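Vorführung am Greifarm vorbereiten: Tisch decken

Für den Besuchstag bei Metero zeigen wir den Gästen, wie der Arm ein Tablett deckt. Der Aufbau dauert 20 Minuten.

1. Arm einschalten, Grundstellung anfahren, Not-Halt prüfen.
2. Tablett mittig auf den Tisch legen, Lage im Programm Dendeck speichern.
3. Geschwindigkeit auf 300 begrenzen.
4. Einen Durchlauf ohne Publikum fahren. Giang Tạ gibt frei.
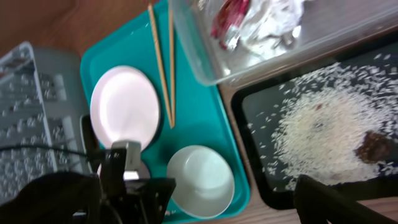
Besucher dürfen Gegenstände selbst umstellen, solange der Arm steht. Danach die Lage neu speichern. Stäbchen, die wie hier fast parallel liegen, vor dem Greifen etwas auseinanderschieben. Teller und Bowle bleiben auf dem Tablett, Fragen beantwortet Dorottya Virág.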